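Carriage of the Druretti channel on the Wustley cable network is proceeding as planned. The channel now reaches more than 800 households on the basic package, and the Tutent subtitles were added in August. 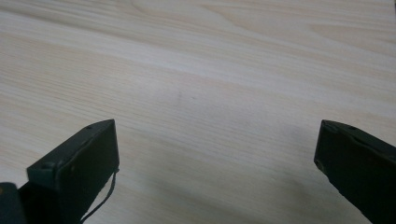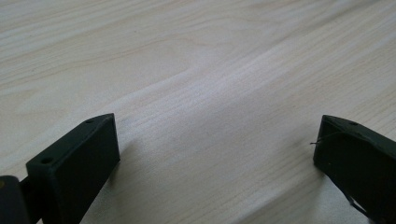
Negotiations with Tkachuk on the remaining 106 hours of programming continue under Anas Zaki. The cooking series still needs a studio table – a pale wooden top with visible grain is preferred. Mafalda Antunes will submit the revised budget for all 7 episodes.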